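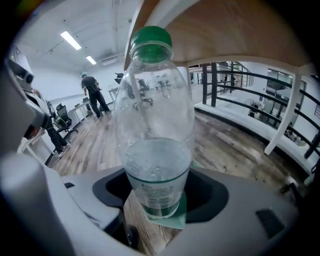
15th February

Irnley job, back bedroom + landing. Blackout rollers for the bedroom, the honeycomb one for the landing window. Writing this up now before I forget which bracket went where.

Bedroom left window — recess is out of square, worse than the survey said. Top width fine, bottom width tight by 3 mm. Tube cut to the top measurement would have rubbed all the way down on the right. Took the fabric in a touch on both sides, left the tube alone. Light gap is a bit bigger than I like but even, so it reads as deliberate. Next time measure top, middle, bottom and write down all of them, not just the one you like.

Fabric is the Clomance blackout, the stone color. Cuts clean with a new blade, frays like mad with an old one. Changed blade after the second drop. Coating is on the room side on this batch?? Checked the roll label, it's the right way, but the last batch was opposite. Whoever cuts next, look before you tape to the tube.

Taping: wiped tube, tape on, fabric squared to the scribe line. First try was off, telescoped to the left after a few turns. Peeled and redid. Small shim of tape on the slack side of the tube is still the quickest fix if it only wanders a little, but this was too far gone for that.

Spring side. Pre-tension at 7 turns was too much for the short drop, it snapped up and hit the fascia. Backed off until it stopped hammering. Haven't written a number on the bracket yet. DO THAT.

Right window no trouble. Same cut list, same brackets, went straight up.

Landing — honeycomb, cordless, top-down bottom-up. Lintel is concrete behind the plaster, hammer drill and the good bits. One hole wandered, filled and moved over. Used the longer plugs. Middle rail sits low on one end when fully raised, think it is the cord lock and not the level, becuase the head rail reads dead flat. Took it down again, brought it back to the bench.

Bench notes on the landing blind: pulled the end cap, cord on the left spool had jumped a groove. Rewound it by hand, cycled it a bunch of times, sits level now. Put a dab of wax on the cord where it comes through the rail. Don't use the spray, it stains the pleats from inside and you only see it with the sun behind.

Faltdale order: part of it is in. Cassettes came, side channels didn't. Item 402 on the slip is marked packed but there's none in the box. Emailed. Their size chart still gives the channel as outside width and the cassette as inside width, so add it up yourself.

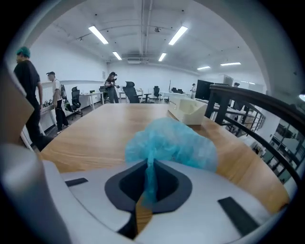 Faltdale came back already and said the channels went out on a separate pallet and should follow the rest, and could we please not trim the cassettes until they're here, since the end plates on the new run are 2 mm thicker than the old ones. Good to know. Would of cut them tonight.

So cassettes on hold, leave them on the rack, uncut. Old end plates and new end plates NOT to be mixed in the same drawer.

Mrs at the Bühler place wants the kitchen one inside mount after all. Means new width, new quote. The handle on that window sticks out, so check depth before saying yes — may need the projection brackets.

Still to do:
landing blind back up at Irnley
child safety cleat for the bedroom, missed it on the pick list
write turns on the spring bracket
order blades
offcuts from the Clomance roll, long enough for a bathroom window, label and keep

Chain on the sample board is still the wrong color.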